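Why metal rusts, and why some metals do not

Leave an iron nail outside for a few weeks and it will turn orange. The orange layer is rust. Rust is a new substance, and it is made when iron joins with oxygen and water. Scientists call this kind of change a chemical reaction, because you finish with something different from what you started with.

What rust is made of

Iron is an element, so it is made of only one kind of atom. Air is a mixture of gases, and one of them is oxygen. When iron, oxygen and water are together, the iron atoms give away some of their electrons, which are the tiny particles on the outside of atoms. The oxygen takes them. The result is called hydrated iron oxide. "Hydrated" means that water is held inside it. "Oxide" means that oxygen has joined on.

Rust takes up more room than the iron it came from. It is also weak and full of small gaps, so it flakes away. Fresh iron is then open to the air, and the reaction carries on. A thin piece of iron can rust all the way through.

Two things are needed

Iron needs both water and oxygen to rust at ordinary temperatures. You can test this with three nails and three jars with lids.

Jar one: put in a nail and enough tap water to cover half of it.
Jar two: put in a nail and some dry rice, then close the lid tightly. The rice takes up some of the damp from the air.
Jar three: ask an adult to boil some water and let it cool with the lid on. Boiling drives out most of the oxygen dissolved in the water. Fill the jar to the top, drop in the nail, and pour a thin layer of cooking oil over the surface.

Write the date on each jar. Signe Skov's class started their jars on 06/03/2022 and looked at them again after 14 days. The nail in jar one had a brown band near the water line. The other two had hardly changed. If your nails are shiny and do not rust at all, they may be coated with zinc. Use plain ones.

Why salt makes it faster

For iron to rust, electrons have to move through the metal and charged particles called ions have to move through the water. Salt water is full of ions, so it carries electric charge much better than rain does. This is why cars in places with salted winter roads need washing underneath, and why ships need so much paint. Kolbrún Norðdahl, who looks after fishing boats, repaints the steel parts every August.

Metals that protect themselves

Only iron, and metals with iron in them, can make rust. Other metals also react with the air, and the general word for this is corrosion.

Aluminium reacts with oxygen very quickly. The layer of aluminium oxide that forms is thin, hard and has very few gaps. It sticks to the metal and keeps the oxygen out, so the reaction almost stops. If you scratch aluminium, a new layer forms over the scratch.

Copper goes brown first and may turn green after many years outdoors. Gold does not react with air or water, so very old gold coins can still be shiny.

Stainless steel is iron mixed with other elements. The important one is chromium. The chromium makes an oxide layer on the surface — far too thin to see — and this works in the same way as the layer on aluminium. It can still be damaged by salt or strong cleaning liquids.

How people stop rust

Paint and oil keep water and air away from the metal. They work until there is a gap. A chip in the paint on a bicycle should be dried and covered soon.

Zinc works in two ways. It covers the iron, and it also gives up its electrons more easily than iron does. If the coating is scratched, the zinc corrodes first and the iron is protected. Steel coated with zinc is called galvanised steel.

Scratches, dents and stains on a metal surface are not always corrosion. A scratch is a physical change: the metal has been moved or scraped, and it is still the same metal.

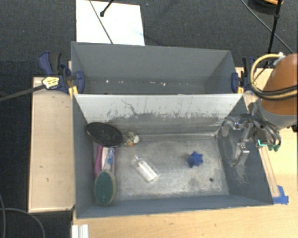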